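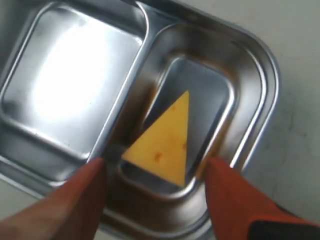

Food contact rules were written for people and for fixed machines, and Brenda Retamal thinks the arms now turning up in kitchens have slipped in between. She spent years inspecting school and hospital kitchens before she moved to Puminum, a small test shop that checks equipment against its maker's claims. She has little patience for the phrase "food safe" printed on a spec sheet. Ask her what the phrase covers and she goes straight to the fingertips. Two colored fingers spread on either side of a slice of cheese in a steel tray, one tip against the wall of the compartment: for her that is the whole argument in small. "Everybody certifies the tray," she says. "The tray was never the problem. Stainless steel we understand. Tell me about the finger. What is it made of, what did it touch before this, and who wrote that down?"

Kitchen Automation > Features > Interviews

December
By Siriporn Ongart

News Features Standards Letters Archive

We talked in the back office at Puminum, at a desk covered with cleaning logs. Retamal had marked one set in red pen. It came from a lunch counter trial that used an arm from Treleck, and every box on every page was ticked in the same hand.

"Do you know what that tells me? It tells me somebody sat down at the end of the shift and ticked boxes," she says. "I did this job with humans for years. The paper looks exactly the same."

Her complaint is partly about standards and partly about the people who quote them. Most arms sold for kitchen work are built to general rules about not hurting the person standing next to them. She has no quarrel with those. What bothers her is a buyer hearing "meets the standard" and taking it to mean the lunch is fine. "It means the arm stops when it bumps your elbow. Good. I like my elbow. It says nothing about the cheese."

I put it to her that a machine doesn't sneeze, or come to work with a stomach bug. She had heard that one before.

"Sure. It also doesn't notice that it smells. A cook picks up a slice and it's slimy, the cook throws it out. The arm puts it on the sandwich, very neatly, and then it picks up the next one with the same fingers."

She wants a change of fingertips between foods to be treated the way a change of gloves is. At the moment that is left to the customer. The draft code going around the trade, which she has helped comment on, says tips should be cleaned "at suitable intervals." Retamal reads the words out loud and puts the page down.

"Suitable to whom? I asked for a number. I got back two pages on why a number would hold back progress."

The author of those two pages was Pichit Paisan, who runs product safety at Lerner and sat across from her in the drafting group. I called him afterward. He was polite about it. He said a fixed interval would be wrong for half the kitchens it applied to, too strict for dry goods and too loose for raw chicken. "Brenda wants a rule she can check with a clock," he said. "I understand it. I'd sooner have people look at their own risks." When I asked how many of Lerner's customers had done that in writing, he said he would get back to me.

Retamal grants him the chicken. She does not grant him the rest. In her view the soft, colored tips that many makers favor are picked because they grip well and show up nicely on a trade show floor, and cleaning comes third. She looks for seams first, then for the joint where the tip meets the dark hardware behind it. "Take it off. If I need a tool and a manual to take it off, then it isn't coming off at nine at night when the kid on close wants to go home."

At Puminum they smear the tips with a dyed paste, hand them to someone who works in a real kitchen, and ask that person to clean them with the instructions supplied. Duangjai Ratanaporn, who runs the bench, showed me the results for the last 5 sets. She passed 2. One of the failures had come with a certificate, in a plastic sleeve.

"The certificate was for the raw material," Ratanaporn said. "The material is fine. They molded a groove into it."

Then there is the question of what counts as a test at all. Makers like to show the arm picking one item out of a clean tray on a bare table, and Retamal has sat through a good many of those. She asks to see the same pick after five hours of service, with crumbs in the corners and a bent pan. Mostly she is told that can be arranged. Sial did arrange it, she says, and she gives them credit for that, though she won't tell me how it went.

So what should a kitchen manager do who already has one of these on the line? She is short about it. Get the maker to name every material that touches food, including the glue. Keep one set of tips per food group and mark them. Log the swaps when they happen. Stop the line if a tip is nicked, and don't file it smooth.

"And don't let the salesman fill in the log," she adds. I laughed, and she didn't.

The draft goes back to the group in the spring. Kanyarat Sombatkul, who chairs it, told me by email that the wording on intervals is "still open." Retamal has sent in her comment again with the same number in it as last time, and a photocopy of the ticked boxes.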